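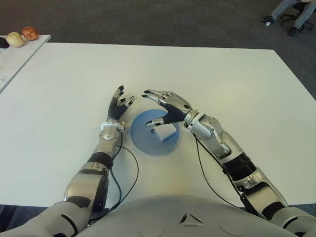
Mavromatis wrote in to ask whether it's safe to book two separate tickets when the single ticket costs nearly twice as much, and what happens to the bags if the first flight runs late. Great question, and one I get a lot from readers planning their first long trip with a change of planes! The short answer is yes, you can do it, and I've done it plenty of times. The long answer is this whole page, so grab a coffee.

How to build your own connection with two separate tickets

First, what we're talking about. When you buy one ticket with a change of planes, the airline sells you the whole trip under a single booking code. If you buy two tickets, each airline only knows about its own flight. The second airline doesn't care why you're late to the gate. You are simply a passenger who didn't show up, and most of the time that ticket is gone.

Sounds scary, but with a bit of planning it opens up so many routes! You get to mix a small regional carrier with a big long-haul one, or spend a night in a city you've always been curious about.

Step 1. Price the whole trip as one ticket

Always start here. Search from your home airport to your final stop and write down the cheapest fare that includes the bag you plan to bring. That's your number to beat. On my last trip the single ticket came to 744 dollars, bag included, and I kept that figure on a sticky note next to my keyboard the whole time I was searching.

Don't use the bare fare. A fare with no bag looks wonderful until you get to the payment page.

Step 2. Find your connecting city

Open a route map for your home airport and look at every place you can reach nonstop. Then do the same for your destination. Any city on both lists is a candidate. I do this with pen and paper and I love it, it's like a puzzle (my family has learned to leave me alone).

Big hubs are the obvious choice, but look at the medium-sized airports too. Security lines can be shorter and the walk between gates is easier on your feet. Check that both flights use the same airport, please! Plenty of large cities have more than one, and the search box will happily lump them together under the city name.

Step 3. Search each leg on its own

Search leg one, then leg two, as one-way trips and as round trips. Some airlines charge a fortune for a long-haul one-way and much less for the round trip, while on short hops it often makes no difference at all.

Make a little table with these columns:

Flight date
Departure and arrival, local time
Terminal
Fare
Carry-on allowance
Checked bag fee
Change fee

Fill in both legs before you buy anything. The carry-on column trips people up. If the first airline allows a full-size carry-on and the second only allows a small bag under the seat, you pack for the stricter one or you pay.

Step 4. Decide how long to leave between flights

With carry-on only, both flights domestic and in the same terminal, I leave three hours. With a checked bag I leave four. If there's an international arrival in the middle, I leave at least five, and if the second flight is the only one that day I stay overnight.

Remember what has to fit into that time. You land, taxi, get off the plane, maybe go through passport control, wait at the carousel, walk or ride to the other terminal, drop your bag again and go through security again. The bag drop has a closing time of its own, and it's earlier than the boarding time. Look it up on the airline's site and count backward from that.

My favorite trick is the overnight stop. Arrive in the afternoon, have a real dinner, sleep in a bed, fly in the morning. If the first flight is delayed a few hours, you've lost part of an evening and nothing else.

Step 5. Check the entry rules for the connecting country

This one is so easy to miss. Picking up a checked bag usually means going through immigration, even if you're only in the country for the afternoon. If you need a visa to enter, you need it for this too. Some countries also ask for a transit permit even when you stay inside the airport. Look at the official government page for the country, for the passport you actually hold, and do it before you pay.

Step 6. Add it all up

Take both fares, both bag fees, the seat fees if you care where you sit, the shuttle between terminals, a meal, and the hotel if there is one. Compare the total with the number on your sticky note. My personal rule is that I want to save at least 20 percent. Under that, I take the single ticket and enjoy the peace of mind.

Step 7. Book in the right order

Book the hard one first. That's usually the long-haul flight, the one with fewer departures and the bigger price swings. Then book the short hop around it. If both airlines let you cancel within a set window, try to book both on the same day, so that you can still back out of the first if the second one sells out from under you. Read the fine print on that window, though. It depends on the country you're booking from and how far off the departure is.

Use the same spelling of your name on both tickets, exactly as in your passport. Save both confirmations offline.

Step 8. Watch the first flight

Check your bookings every couple of weeks. Schedule changes are common, and an airline that moves your first flight by three hours has no idea it just ate your connection. If that happens, call right away. A big schedule change often means you can switch to an earlier flight at no charge, but you have to ask.

Check in online 48 hours out if the airline opens it that early, and download both boarding passes.

A few things readers have asked

Istar asked if travel insurance covers a missed second flight. Some policies do and lots don't. Look for the words "missed connection" and then look for a line about separate tickets or a minimum layover. If you can't find it, email them and keep the reply.

Jistus wanted to know if the first airline will ever tag a bag through to the second. Now and then, when the two airlines have an agreement and the agent is willing. It never hurts to ask nicely at the counter! Plan as if the answer will be no.

Saller asked about doing it with kids. I would, with the overnight stop and a hotel that has a pool.

Quick checklist before you pay

Same airport for both flights, and you know the terminals
Bag drop closing time written down
Entry rules checked
Carry-on packed to the smaller limit
A later flight on the second route, or a hotel for the night
Total compared against the single ticket

Page last updated 2020-04-05. Airlines are changing their rebooking rules often right now, so check the current ones with each carrier before you book anything for July.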